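Home » Notes » Sofa reset, Firdale flat

Posted 25/10/2019 by Michalis Karras

I have been rewriting the lounge section of the tidy-up list, and the sofa took longer than the rest of the room put together. The old entry read "straighten cushions". It gave no order of work and no finished state, so two people could follow it and leave two different sofas.

The sofa is a two-seater, cream, with a smooth leather-like finish and adjustable headrests. Two loose cushions live on it: a light grey one and a blue-grey one with a fleecy feel. The cover on the blue-grey one marks easily if it is dragged along the seat, so it gets lifted. 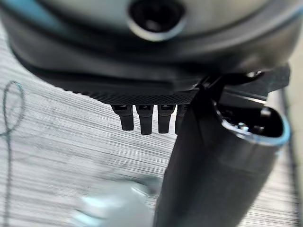
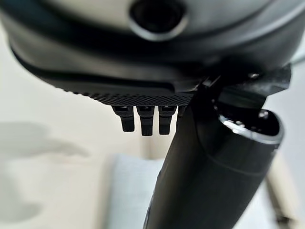
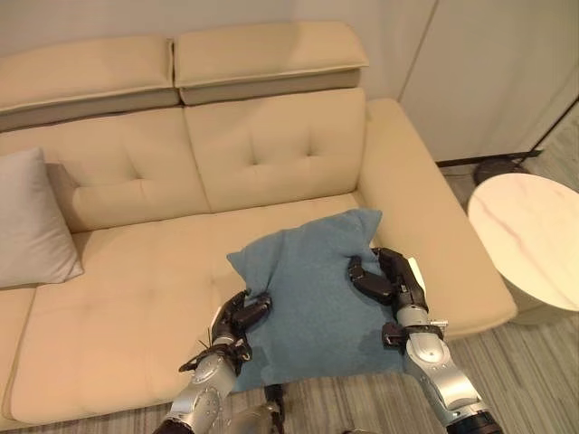

The blue-grey cushion at the front of the right seat, grey one against the left backrest.

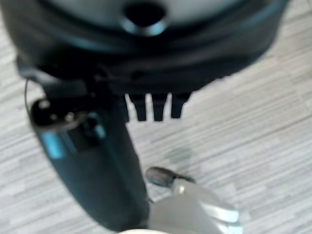

Order of work as it now stands:

Both loose cushions off. Headrests set to the same height. Vacuum the seam between the seats with the narrow nozzle, back to front, then the tufting. Wipe the armrests with a damp cloth and dry them straight away. Grey cushion back first, at the left end. Blue-grey cushion last, gripped at both sides, lifted clear of the front edge and set down against the right backrest.

I allow 233 seconds for the lot, of which 200 is vacuuming and wiping. The Stonitz cover spray is off the list. It left a tide mark on the test patch and cost more than the cloths.

Still open: whether the cushions should stand on a point or sit flat on the bottom edge. Flat is easier to repeat. On a point they slump by the evening. I have written "flat" for now and will look at it again in November, when the rug section is due.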